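Speaker notes: "An evening at the open day"
Library meeting room, Thursday, March 22, 2018
Talk runs before the coffee, questions after. Keep water within reach this time.

OPENING

Good evening, everybody, and thank you for coming out. For those who don't know me, I'm Elba Pereyra, I taught home economics for longer than I care to say, and I have no engineering in me at all, so if you came hoping for equations you may want to sit near the cookies. What I do have is a nephew with a spare ticket and a great deal of curiosity, and that is how I ended up at the open day at Figueiredo.

(Wait for people in the back to find chairs. Ask if the microphone is carrying.)

Figueiredo is the workshop out past the rail yard, the long low building you have all driven by. They build and test robot arms there, and once a year they open the doors and let anyone in who signs the sheet. The woman at the desk told me 252 people had signed by the time I got there, and it was still early in the evening. I was number 253 in my own mind, though I expect she'd already counted me!

WHO SHOWED US AROUND

Our guide was Inês Lobo, and I want to say her name slowly because she was so kind to our group. She had a second Inês working with her, Inês Correia, and the two of them have clearly been called by the wrong surname so many times that they both just answer to everything. Lobo does the talking and Correia sits at the computer, and every so often one would finish the other's sentence from across the room.

(If Valquíria is in the audience, point her out. She was in my group and she asked the best question, see below.)

They have two projects going. The first is called Ernska, and it is all about moving boxes, tall stacks of them, very quick. I'll be frank with you, I watched it for a minute or so and my mind wandered off to supper. The second is called Sosis, and that is the one I'm going to spend my time on tonight, because it's the one I would have stayed all night for.

SOSIS, OR THE ORDINARY THINGS

Sosis is about handling the kind of thing you and I have on the kitchen table. Lobo put it this way: a box is the same box every time you pick it up, and a bag of chips is a different shape every time you look at it. I thought that was very good and I wrote it on the back of my hand.

(Pause. Pick up the bag of chips from the lectern. Squeeze it a bit so they can hear it.)

Now, you all know how to pick this up. You don't squeeze too hard or you've got crumbs, and you don't hold it too loosely or it slides. You learned that when you were three and you haven't given it a thought from that day to this. Well, they have to think about it. They have to think about it all day long. Correia told us they had 2,438 tries saved on the computer for soft and slippery things alone, and she said it in the voice of somebody who had been in the room for most of them.

(Slide on. Leave it up while I go through the next part.)

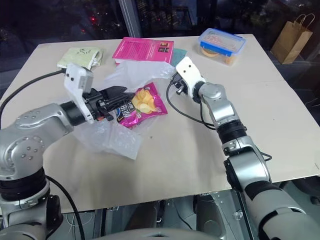 Sosis table, evening session: left gripper at the chip bag.

Let your eyes go to the magenta bag first, with those black fingers over it. What I'd like you to notice after that is the clear plastic it is resting on, all crumpled up. I would have put the chips down on a nice flat table and called it a day, but Lobo said plastic wrap is one of the hard ones, it shines and it folds and you can see straight through it, and I thought of every roll of the stuff I have ever fought with at Thanksgiving.

There's the pink book toward the back, and the green pouch with the little doodle on it, which I'm very fond of, and a food container with a blue-rimmed lid. All things you might find if you turned out my bag. Let people look for a moment before moving on.

VALQUÍRIA'S QUESTION

Valquíria Cordeiro, who many of you know from the garden club, put her hand up and asked whether two arms are twice as hard as one. Lobo laughed and said worse than twice, they have to be taught to stay out of each other's way, like two cooks in a small kitchen. I have been both of those cooks.

(Don't tell the gravy story. There isn't time.)

THINGS PEOPLE WILL ASK

Can you buy one? No. I asked, naturally.

Is it noisy? Less than my dishwasher.

Can children come? Yes, with a grown-up, and they must stay behind the tape.

When is the next visit? There's a smaller group evening in May, and Edeltraud Kälin is keeping the list for us. She's by the door with a clipboard, and she needs a phone number along with your name, please, in handwriting she can read.

(Thank Edeltraud. Thank the library for the projector. Chips are for sharing, open them at the coffee table.)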